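大堂清洁机器人换位保养记

阅读时间:3分钟

Orbridge 酒店大堂的两台 Morikawa 洗地机器人进场已有八个月,夜班工程组上月对其中一台做了一次完整保养,连带把大堂的运行地图重做了一遍。经过整理如下,供其他门店参考。

这台机器累计运行147小时后,后吸水扒开始留水线,在深色石材边带上尤其明显。拆下检查,前胶条磨出缺口,后胶条一侧卷边。两根一起换,刷盘同时换成软毛的。吸水扒装回后要重新调平,左右两端离地高度差太多,转弯时外侧就会漏水。

清水箱滤网每8小时运行清一次,污水箱每班倒空并敞口晾干。以前滤网由白班顺手处理,常有遗漏,现已写进夜班交接表。充电桩触点用干布擦,不得喷任何清洁剂。

高光泽石材对激光雷达不太友好。原地图里有几处墙线发虚,机器走到那里会减速、停顿,有时原地转圈。重做地图时,我们关掉部分射灯,沿大堂外圈慢速推行一周,再走中间区域。虚线手工删除,沙发和边几周围补画了禁行区,边距设为12厘米。
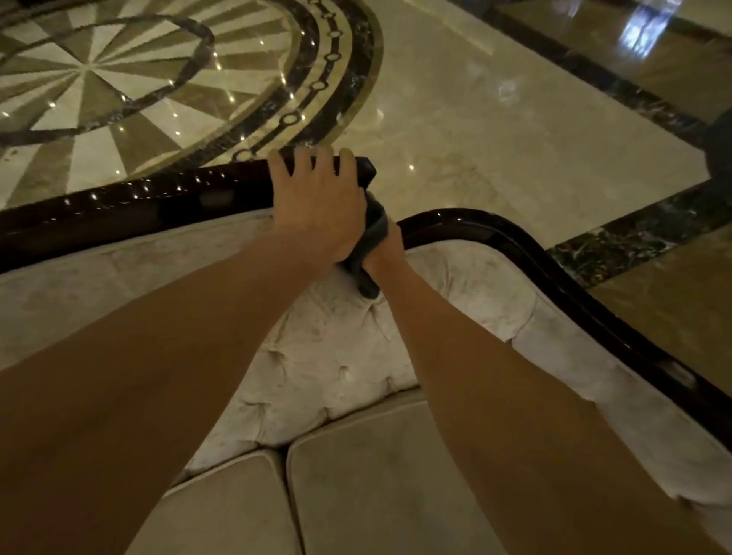

家具的人工清洁与机器的排程要对得上。大堂座椅的木边框、扶手和软包仍由保洁员手工擦拭,干湿布分开,木漆面只用拧干的软布,擦后再用干布收一遍。这部分安排在机器出桩之前,掉下的灰和线头由机器随后带走。移动过的座椅须放回原位,偏出禁行区的,机器会当作新障碍绕行,留下一块没洗到的地面。

防撞条测试也在同一晚完成。用纸箱从正前、左前、右前三个方向各碰一次,机器均能停住并后退。右侧的触发比左侧慢,打开护罩后发现接插件松动,重新插紧并加了扎带,复测正常。

洗地液的比例仍按1比300,不要自行加浓。浓度高了泡沫进污水箱,浮球提前报满,机器中途回桩,值班手机上只显示“水箱异常”,容易误判为漏水。

下一台定于十二月保养,胶条和滤网已向 Irelon 订货。Pirnelport 店的同型号机器如有漏水线的情况,请先查胶条,再查吸水扒高度,并把运行小时数一并报给工程组。

近期内容
· 夜班交接表更新说明
· 充电桩移位后的地图校准
· 软毛刷盘与百洁垫的选用
· Pirnelport 店布草输送线检修

联系工程组:内线 8 转设备维护
© Orbridge 内部通讯 版权所有
返回顶部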